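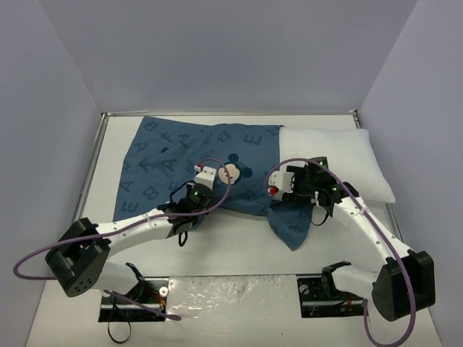
Sunday, and I went in anyway. The building was quiet and the heat was off until ten, so I kept my coat on for the first hour and wrote in gloves with the fingertips missing.

The plan was to get the pillowcase rules into a state where I could send them to Darragh Hennessy tonight. He has been patient. We said the end of the month when we talked in January, and then we stopped mentioning it. The old version was two pages and mostly mine, written before we had done any real work with cloth. It said things like "place the pillow and case neatly" and "stop if the task goes wrong." Everyone read those lines and did something different.

I started with the stop rule. We have 716 episodes of the pillowcase task so far, and I spent most of last week going through the notes that go with them. 135 had been marked as failed. Of those, 40 were marked failed for reasons I couldn't work out from the note. "Bad grip." "Messy." One just said "no." If two operators can't agree on what a failure is, then the failure label is worth very little to the people training on it, and I would sooner have no label than a label like that.

New wording, as it stands this evening:

An episode is a success when the pillow is fully inside the case, all four corners past the hem, and both grippers are open and clear of the cloth.

An episode is incomplete when time runs out with the pillow partly inside. Let it run out. Do not stop early to save time.

An episode is a failure when the pillow or case leaves the white surface, when a cable is caught, or when the operator has to reach in by hand.

Anything else gets a note in a full sentence and goes to review.

I'm fairly happy with the first and third. The second will get complaints. Coughlan already told me on Friday that letting a hopeless run go to the end is a waste of bench time, and he's right as far as bench time goes. But a slow recovery is useful to have, and I've seen him rescue some that I would have called hopeless. I told him I would put in a shorter time limit and see if that helps. It went into the draft as 30 seconds after the last contact with the cloth. We can argue about it.

Then the start positions, which took the rest of the morning. My old rule asked for the case laid flat and square to the front edge with the opening to the right. It's a nice rule for photographs. It's a bad one for this work, where the whole point is that nobody's laundry comes out of the basket square to anything. The case with the letters and the Mickey Mouse heads on it is good for checking this, as you can tell at a glance which way round it has gone down. So the rule now says the case can go down at any angle, folds are fine, and the operator should not smooth it once it has been dropped. The opening has to be reachable by at least one arm. I wrote that the pillow may touch or overlap the case at the start, and that this should be varied from one episode to the next.

I tried it out myself for an hour, mostly to find out if the rules could be followed by a tired person. Right gripper on the edge of the opening, left one over the print, pillow over on the right. The awkward part is always the same. You need one hand to hold the mouth of the case open and another to push, and then you need a third to stop the far end sliding. At home you use your chin. I made a poor job of the first few and a reasonable job of the later ones, and I marked them by the new definitions as I went. Only one gave me any doubt. The last corner of the pillow was under the hem but folded back on itself. I called it a success and then wrote a line about folded corners, so at least the next person won't have to wonder.

Cables next. This is the section I care about most and the one that gets skipped. The purple ones have to have enough slack for the arm to turn and reach, and slack means loops, and loops near cloth are going to touch cloth sooner or later. I used to have a rule that said no cable may pass over the work area. It can't be kept, not with the arms reaching in the way they do. A rule that can't be kept teaches people that the sheet is decoration. So I took it out and put in these:

Before the first episode of a session, move each arm slowly through its full reach and watch the cables the whole way.

If a cable goes tight at any point, stop and re-route it. Tell the bench lead.

If a cable touches the cloth during an episode, carry on and note it. If it is caught in the cloth or a gripper, stop both arms, then free it by hand with the motors off.

"With the motors off" is in twice, once there and once at the top of the page. Asia asked me last month why I repeat myself so much in these things. I said people read the line they need and skip the rest, so the line has to carry its own warning. She thought that was a low opinion of readers. Maybe so. It's how I read a manual myself.

Lunch was soup from the machine and half a roll. The rain had stopped so I walked once around the lot.

In the afternoon I did the housekeeping section, which is dull and which I left to the end for that reason. Surface wiped before each session. Nothing on the white top except what the task sheet lists. Packing and wrap off the front platform and in the bin, since the clear stuff throws bright streaks back at a camera. I also wrote that any change to the lighting, the walls or the arm mounts has to go in the log the same day with initials. We lost most of a week's comparison last fall when somebody moved a lamp and forgot.

There's a question about Drivthorpe that I haven't settled. They want to use our sheet as it is at their site, so the two sets of episodes can be pooled, and they have their own house rules on top. Theirs say the operator must step back between episodes with hands off the controls. Ours don't. I like their rule and don't much like the delay. For now I've written it in as "recommended," knowing that the word does no work at all. Clirbridge will want one or the other. Their reviewer sent back the last draft with every "should" circled in red and the question "must or may?" next to the first one. I was annoyed for a day, then went through and changed nearly all of them. Must where it touches safety or the labels. May for everything that is a matter of taste. I kept three "shoulds" and I expect to lose them.

One more thing I put in, then took out, then put in again – a line saying that any operator can refuse to start a session if the setup doesn't match the sheet, and that nobody will ask them to make up the time. I took it out as I thought it went without saying. Then I remembered my first job, on the packing line, and how long I ran a guard with a bad latch before I said a word to anyone. It went back in, on the first page.

Sent the draft to Darragh at 5:20. Four pages, up from two. He'll say it is too long, and I'll tell him he can have the housekeeping section back out if he promises to wipe the table.

To do tomorrow: ask Coughlan to mark a batch of the 40 unclear ones with the new definitions and do the same batch myself without looking at his. See how far apart we are. Order another pillowcase, a plain one this time, so we aren't only testing on print. Find out who has the key to the supply closet. Call Mom back.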